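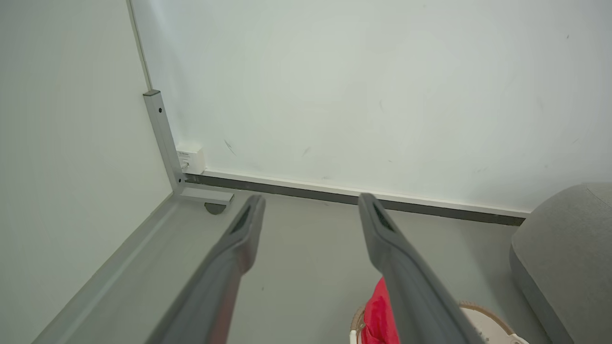 The Fenden two-finger gripper on floor pickup, with a basket and a red cloth for the job.

Erkum Fenden Gripper Kit for Student Robotics Clubs

Category: Grippers and end tools
Level: High school and up, or younger with a mentor
Works with: Pastley club arm, both versions
Status: In stock

Overview

The Fenden is the gripper we wished we'd had when our own club started! It's a two-finger tool for the end of a small robot arm, and it comes as a kit that a team can build, wire up and start driving over a couple of club meetings. The fingers open wide into a big V, the shells are smooth, and there is a wrist mount for a small camera so the team gets a view right down between the fingertips. That camera view is what hooks people. Students who have been hanging back at the end of the table suddenly want a turn the minute they see the fingers on a screen.

We designed the kit for a particular kind of project, the tidy-up challenge, where an arm has to find everyday things near the floor and put them where they belong. Cloth and baskets are great for this. They cost next to nothing, they survive any amount of clumsy driving, and they are a lot harder than blocks. A block stays block-shaped. A shirt never lands the same way twice, and your students will have strong opinions about this by the end of the first evening.

What's in the box

Two finger assemblies, matte gray shells
Gripper body with drive unit
Wrist plate with camera mount
Cable set, with strain relief clips
Bag of 53 fasteners, sorted by length
Two spare fingertips
Hex keys
Printed build guide and a wall chart of the wiring

The camera is sold separately. A lot of clubs already own one that fits, so please check the drawer before you order. The arm and the power supply are not included either.

How clubs use it

Most teams start with plain driving. One student has the controls, one watches the camera view, and the rest call out what they think is going wrong (there will be no shortage of calling out). Once everyone has had a turn, you can move on to recording runs and playing them back, and from there to letting the arm try a grab by itself.

The Kerekes after-school robotics club has been running ours since last fall, and their way of working is worth borrowing. They keep three jobs going:

Cloth to basket. Pick up one piece of fabric and drop it in. Bright colors first, then something close to the color of the floor when the team feels ready for trouble.

Basket move. Grip the basket by its rim and shift it a short way without tipping it over. Woven baskets give a little when you squeeze, so this one teaches grip force very quickly.

Follow the wall. Bring the fingertips down near a baseboard and travel along it without touching. Slow going, and surprisingly tense to watch.

Magdolna Takács runs the club and wrote to us in December with a long list of notes, most of which have gone straight into the new build guide. "We had the students drive by camera only, with their backs to the robot," she wrote. "The first tries were terrible and everybody was laughing. Two meetings later they were lining up the fingertips on a fold in the cloth and arguing over which fold was better."

Picking a practice corner

You don't need a special field. A corner of a room with a smooth floor works very well, and two plain walls give students a clear line to judge distance from. If you have a soft stool or a cushion handy, leave it in. It makes the space tighter and gives drivers a forgiving thing to bump into. Take a minute to look for rails, brackets, outlets and leveling feet near the floor and talk them over with the team before the first run, so that drivers know where the hard spots are.

Light-colored floors can look washed out on camera. Turn the exposure down a notch, or switch off whichever lamp is directly over the work area. Window light changes through the afternoon, and a program that ran beautifully at 3:30 may act confused at 5, so write the time next to each run in your log.

Putting it together

Plan on some 4 hours for a first build with students doing all the work. A mentor working alone can do it faster, but where's the fun in that?

Start with the wrist plate. The two long screws go at the bottom, and if you put them at the top the camera mount won't sit flat. Fit the gripper body next, then the fingers, left one first. Leave the finger screws a quarter turn loose until you have opened and closed the gripper by hand and felt both sides move together. Then snug them down.

Cables go along the inside of the wrist. Leave a loop big enough to put a thumb through — the wrist turns farther than people expect, and a tight cable will pull out halfway through a demo with parents in the room. Ask us how we know.

Aim the camera so both fingertips are in view with the gripper fully open. You want a decent patch of floor showing between and beyond them too. If only one tip shows, loosen the mount and slide it over before you touch any software settings.

Care and safety

Wipe the finger shells with a damp cloth. Keep lint out of the slots near the tips, especially after a season of fabric work (an old soft toothbrush is perfect). Check the finger screws at the start of each meeting.

Keep hands clear while the arm has power. We ask teams to choose one person per session who holds the stop button and does nothing else, and to swap that person at the break. Tie back long hair, tuck in hoodie strings, and switch off before reaching in to fix a cloth that has gone somewhere silly.

Notes from clubs

"Our team is mostly first-year students and they built the whole thing from the printed guide. The only snag was the camera cable, which we had run on the wrong side. The wall chart is now taped up over the workbench and has been drawn on quite a bit."
Kanchan Joshi, club mentor

"I liked that it's a real tool and you can see how it works. I got to write the part that decides when to close the fingers. It used to close too early every time and grab air, and I fixed it by making it go lower and wait."
Zsolt Oláh, student

"Good kit. I would like a slightly longer cable set for people who mount the arm on a tall stand. The fingers have held up well to being driven into the floor, which has happened a lot."
Priit Liepiņa, workshop teacher

We heard Priit on the cables! A long set is now on the spares page and can be swapped in at no charge if you tell us when you order.

Common questions from teams

Will it fit an arm we built ourselves? Very likely, if you can drill the wrist plate pattern into your last joint. The drawing is in the back of the build guide, and we're happy to send it before you buy.

Can it lift a full basket? No. Stick to an empty one, or one with a single light piece of cloth in it. The small drive unit is meant for gentle work and will stall if you ask too much of it. Stalling won't hurt it, but let it rest for a minute before trying again.

Do we have to write code? You can do all the driving and playback without any. Teams who want to write their own routines can use the club library, which has short commented samples for opening, closing and moving to a point.

How many students can share one kit? Four is comfortable. Bigger groups do fine if some are working on the log or the next challenge while they wait for a turn.

Ordering for a school or club

Schools can order by purchase form, and we'll hold a kit while the paperwork goes through. Put the club's name on the order and we'll add a second printed guide to the box. For build questions, write to the workshop desk and ask for Boyang Jin, who put together the guide and loves hearing about odd things people have picked up. Send your challenge ideas as well — we're collecting them for the next edition, and the sock-sorting one could really use some company.

Related items: Fenden spare fingertips, Fenden long cable set, Pastley club arm, wrist camera bracket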